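Netotham Printed Produce Bags, Pink 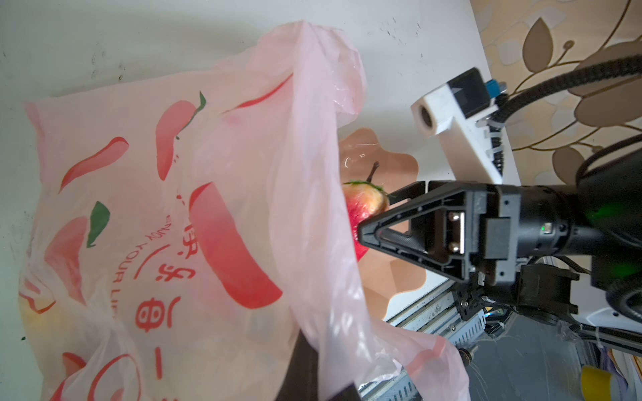
Pink Netotham bag with the red and green print, next to an apple.

Item 3774
Page updated 2019-06-24

We get a little giddy when a new color of these comes in, and the pink is our favorite so far. It's a thin, see-through plastic bag with a cheerful print all over it: red shapes with green leaves, some Chinese lettering (you can pick out "快乐", which means happy) and the words ENJOY YOUR LIFE in red. We have argued in the shop over whether the red shapes are chili peppers or slices of fruit. Either way, it makes a bag of apples look like a present.

What it's for

Fruit, mostly. The bag is light enough to crumple into a coat pocket and wide enough at the mouth that you can drop big apples in without fighting it. You can see the color of what's inside through the plastic, so if you sort your fruit at home by kind (yellow in one bag, red in another) you don't have to open each one to check. The print does cover a fair bit of the bag, so don't expect a clear window.

It's also good for bread rolls, onions, a kid's swim things, yarn, or the pile of small stuff that rides around in the back of the car. Gather the top and give it a twist. It doesn't come with ties and we've never missed them.

Sizes and packs

Small, pack of 40
Large, pack of 60

Both sizes come in the same print. The large is the one to get if you buy apples for a family. The small suits lunches and market stalls selling fruit by the handful. Packs are flat and banded, and they fit in a kitchen drawer.

How much it carries

We load the large with up to 5 pounds of apples and carry it by the gathered top. More than that and thin plastic starts to stretch, so double up or make two trips. Watch the stems too! A stiff one can poke through if the fruit gets squashed down on it. Putting the apples in stem up helps a lot.

Using them again

Please do. Turn the bag inside out, wipe it with a damp cloth and hang it over a faucet or a bottle until it dries. Warm water is fine, hot water isn't, and keep it away from the stove. The print is on the outside and holds up best if you don't scrub it.

Fruit keeps better with some air, so leave the top loose once you're home, or tip everything out onto a plate. We like a shallow tray with a scalloped edge for this, the flower-shaped kind. A few red and yellow apples on a tan one look terrific on a white table, and you'll eat more of them when they're out where you can see them.

Thin plastic bags are not toys. Keep them away from babies and small children.

Goes well with

Getis shallow fruit tray
Manurung cotton drawstring bag, for when you want something heavier
Trirkine drawer divider, narrow

Ordering

Pink is in stock in both sizes. We expect the next delivery in August, so if we run out of the large before then you can leave your email and we'll write when it's back. Mixed packs aren't available, and neither is the print without lettering. We've asked!

Unopened packs can be returned. Opened ones can't, but if the seams are bad on any of your bags, send us a picture and we'll replace the pack.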